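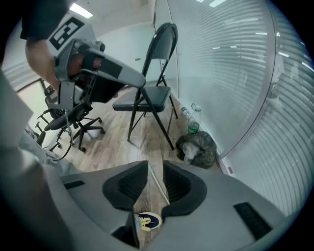

Greifer über dem Holzboden, zwischen den Fingern ein weißes Kabel

Zwischenbericht an die Kramer-Stiftung
Vorhaben: Skallside-Gala, Abend für Film und Fernsehen in Clarville
Berichtszeitraum: bis Ende Dezember

1. Stand der Vorbereitung
Der Vertrag mit der Stadthalle Clarville ist unterschrieben. Der Saal steht uns ab Mittwochabend zur Verfügung, die Gala findet am Donnerstag statt. Einlass für geladene Gäste ist um 18 Uhr, der rote Teppich wird eine Stunde vorher geöffnet. Die Verlegung vom Seiteneingang an die Hauptfront hat die Stadt genehmigt, allerdings nur ohne Sperrung der Busspur. Der Teppich fällt deshalb kürzer aus als im Antrag beschrieben und misst jetzt 25 Meter.

2. Programm und Gäste
Die Moderation übernimmt Wiremu Hoani. Er hat für den ganzen Abend zugesagt, also auch für die Interviews am Teppich. Von den eingeladenen Ensembles haben drei fest zugesagt, zwei weitere warten noch auf ihre Drehpläne. Der Nachwuchspreis wird wie geplant verliehen. Beim Publikumspreis gab es eine Änderung: Abgestimmt wird nur noch online, die Stimmkarten in den Kinos entfallen. Bis zum Ende des Berichtszeitraums sind 4000 Stimmen eingegangen.

3. Presse und Übertragung
Es liegen 100 Akkreditierungsanträge vor. Das ist mehr, als an der Hauptfront Platz findet. Sutrisno Subramaniam, bei uns für die Pressearbeit zuständig, verteilt die Plätze bis Ende Januar — Lokalredaktionen werden vorrangig berücksichtigt, so wie mit Ihnen vereinbart. Den Livestream produziert Flenex. Der erste Ablaufplan von Flenex sah eine Werbepause vor der Preisverleihung vor, die wir gestrichen haben. Eine neue Fassung ist angekündigt, liegt aber noch nicht vor.

4. Mittel
Die erste Rate ist vollständig für Saalmiete und Bühnenbau gebunden. Bei der Garderobe liegen wir unter dem Ansatz, bei der Sicherheit darüber. Wir bitten um Zustimmung, den Restbetrag aus der Position Garderobe in die Position Sicherheit umzuschichten. Die Gesamtsumme bleibt unverändert.

5. Offene Punkte
Sitzplan für die ersten Reihen
Musikrechte für den Rückblick im Livestream
Rückmeldung der Stadt zur Beleuchtung der Fassade

Der Sitzplan geht Ihnen mit dem nächsten Bericht zu. Bitte teilen Sie uns bis dahin mit, wie viele Plätze die Stiftung selbst benötigt.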